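Stitches at Ilby: a visit to the Daltitz project open day

2021-05-25

The letter from the college said to arrive early for parking, so I did, and spent a long while in the car park at Ilby eating a cheese roll and watching other people arrive late and park perfectly well. Then someone with a lanyard let us in through the side door, past the lockers and a glass case of trophies for sports I didn't recognise, and up two flights to the engineering corridor.

I had come for the Daltitz project. It is the final-year group project, named after the house that used to stand where the bike sheds are, and this year's group had been set the task of getting a surgical robot to sew. They have the use of the robot for two terms. The aim is to collect recordings of people stitching with it and then train a program to do one small part of the job by itself. The small part they chose is picking up the needle and putting it through. I was told this was the sensible choice. By the end of the afternoon I had been told it was the foolish choice too, by a different member of the same group.

The display began with the posters. Every student project has posters, and every poster has one diagram with too many arrows. The Daltitz poster had a budget box in the corner, which I always read first. They were given 2000 pounds for the year, of which more than 600 had gone on thread, needles and things to sew. I asked about the 1000 pounds marked "sundries" and was shown a shelf of lamps and clamps.

Next to the posters ran a screen of close views from the cameras that ride on the instruments. I had expected the tidy view you get in a brochure. What you get is a needle standing up beside a length of thread, very near and very bright, with your own tool looming up from below like a knee in the bath. 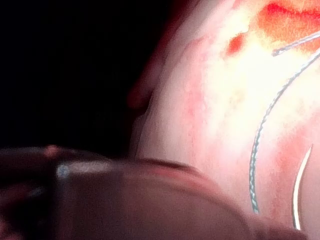 Why is thread so much harder for the robot than the needle?
A needle keeps its shape, so once the program has found one part of it, it can work out where the rest must be. Thread changes shape every time anything touches it, and it slides behind things and comes out somewhere else.

That was on a card on the table, and it was the best card there. The others were mostly about software versions.

We were then allowed to sit in, seated on lab stools of the sort that turn when you don't want them to. One student drives, one calls out what stage the stitch has reached, and a third writes down anything that goes wrong. The third has the fullest notebook. The driver sits with both hands on the controls and her face in a viewer, and says very little, apart from a word I won't put in a college report when the thread caught on something.

The calling-out is more formal than I'd guessed. They have a fixed list of words: reach, grip, push, pull, wrap, tie, cut, let go. If the driver does something that has no word, the caller says "other". I heard "other" a good deal. There was a short row, conducted entirely in polite voices, over whether shifting your grip on the needle halfway through counts as "grip" or "other", and I gather this has been running since the autumn.

From the fixed view it makes far more sense. You can see which stitch is tied and which is still being worked, and you can follow the pair of strands up from the cut to where they pass the open jaws on the right. I had not noticed until then that one jaw is covered in tiny diamond-shaped teeth and the other is smooth. I spent the next ten minutes looking at nothing else.
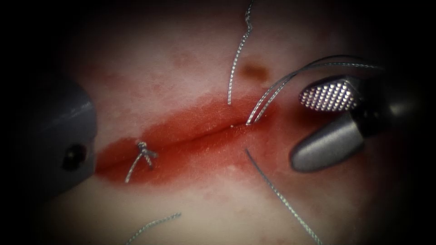 Photo: Daltitz project group, Ilby. Reproduced with permission.

The target for the year was 200 good stitches on record. A good stitch, by their rules, starts with the needle held, goes in on one side of the cut, comes out on the other and ends in a knot that stays put when tugged. Bad stitches are kept as well, in a separate folder, and I was glad to hear it. The group's view is that a program shown only good work has no idea what to do when things start going wrong, and I have met apprentices like that.

There was a break for tea, and here I must record that the biscuits were excellent. Awad, the firm that lends the college its workshop benches, had paid for them, and had put a banner behind the urn to make sure we knew. The banner was larger than the Daltitz poster.

After tea we got the talk on cameras. The fixed one gives you the whole job from one side. The ones on the instruments move with the hands, so the picture swings about, and often as not the nearest tool is a great blur up the middle. The group argued over whether to use those views at all. Half of them felt the blur would only muddle the training, and the other half pointed out that these were the only views that got in close to the thread. They settled it by trying both, which took most of the spring term and used up the goodwill of the technician who looks after the computers.

One they put up for us to argue over had a small knot on the edge of the cut, its long tail leading away up to the left, and a wide loop bowing out on the other side. The student at the front asked us to say where the loop went next. Five visitors offered answers, none of which agreed, and mine was delivered with great confidence. She then told us that the group members themselves had split three ways, so they had marked that piece of thread "unsure" and moved on. I liked that they had a mark for it.
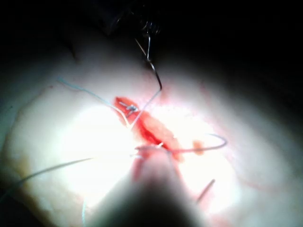 The program has a go

This was what the car park had filled up for. The driver took her hands off the controls and held them up to show us, like a cyclist, and the program was started from a laptop. There was a long pause. Then the right-hand instrument moved, slowly, in small careful steps, towards the needle. It stopped a little short, thought about it, and went on. It gripped the needle on the second attempt and then stood there holding it, having reached the end of what it had been taught that week.

We clapped. I have seen less applause for a finished bridge.

It had a second try, which went worse, and a third, which was halted when the instrument set off in a direction that nobody on the team would own up to having trained. The student with the notebook wrote for some time. Nobody tried to pass it off as a success, and the questions afterwards were better for it. A retired nurse in the row behind me wanted to know whether the program could tell how hard it was pulling. It can't. It goes by the pictures and by the positions of the joints, and pulling too hard looks very much like pulling properly until something gives. The group would like to add a sensor for this, but see the budget box.

I asked my own question, about light. To my eye some of the close views were so bright in places that there was hardly anything left to see, and black at one side as well. The answer was frank: the lamp was bought before anyone had looked through the cameras, and turning it down makes the dark parts hopeless. They have tried paper over it, then a different lamp from the sundries shelf, then paper over that. One close view stayed up on the screen while we talked, with grey threads looping away from under a metal part with a screw in it, and a white shaft at the bottom so bright you wanted to look away. A younger visitor asked how anybody labels the thread in a view like that. With the zoom turned up and a lot of tea, came the reply.
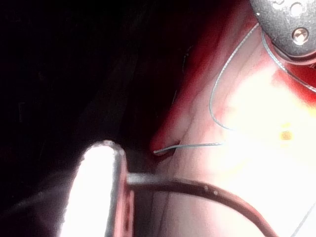
Getting there and practical notes

The engineering corridor is on the second floor, and the lift is at the far end of the building from the entrance, so allow for that. The Cindurley bus stops at the college gate, though the timetable on the shelter is an old one. Parking is free on open days and is, I can now say from long study, plentiful.

Visitors may handle the spare needle driver on the side table and should, as it is lighter than it looks. You can also try a stitch by hand on a practice pad. Mine took four goes and would have gone in the other folder.

The group hands over to next year's students at the end of term, along with the recordings, the list of words and the unfinished row about gripping. The new lot are expected to pick up at the knot. Anyone wanting to sit in should write to the engineering office at Ilby, and ask for a stool that doesn't turn.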